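Lacey Hollis Is Single, Happy and Back on Your Screen in March

PELNESS — Hi, it's Lacey! You've probably seen the stories about me and a certain co-star, so I asked my team at Trudasar if I could write this release myself. They said yes (brave of them). 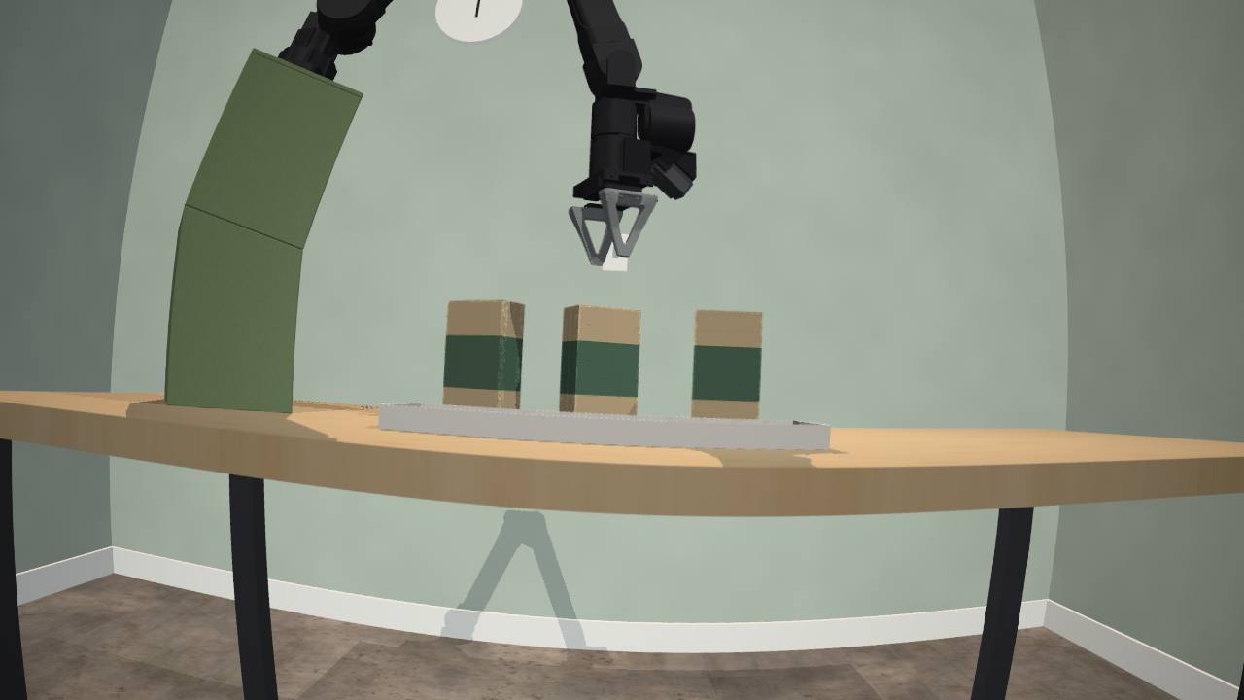
So who is Lacey Hollis dating right now?
I'm single, and I have been for about 18 months.

My Bellamy castmates are my friends. We ate dinner in Stosdale, two of us walked out the door first, and by breakfast I was engaged!

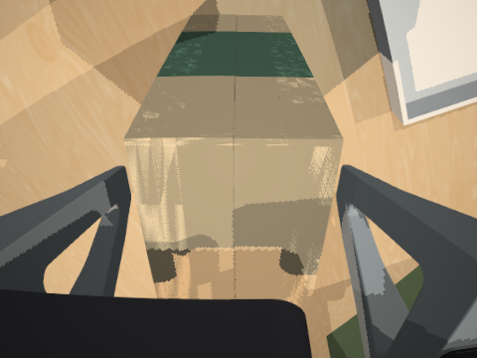 The dinner was lovely, by the way — I had the trout. What I really want to talk about is season 5 of Bellamy, which starts in March and has my favorite wedding episode yet. 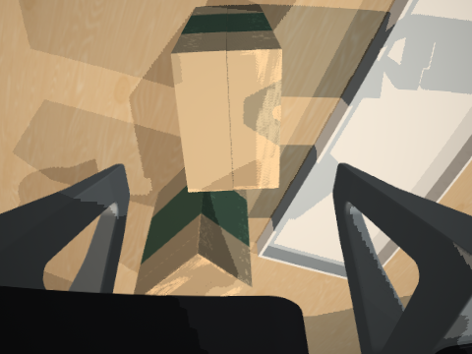
My character finally leaves her husband this season, and I cried through the whole read-through. She moves out with hardly anything, and when I think of her new place I think of plain tan boxes with a dark green band, sitting on a light wood surface. I love her for it.

We're also inviting 500 fans to an early screening in Pelness, and I'll be there all evening. Sign-up opens on the Trudasar site at noon — come say hi!
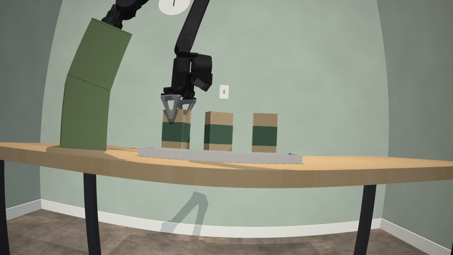

Three upright boxes in a row on a wooden table, with the gripper at the leftmost.

Press contact: Trudasar Publicity, Pelness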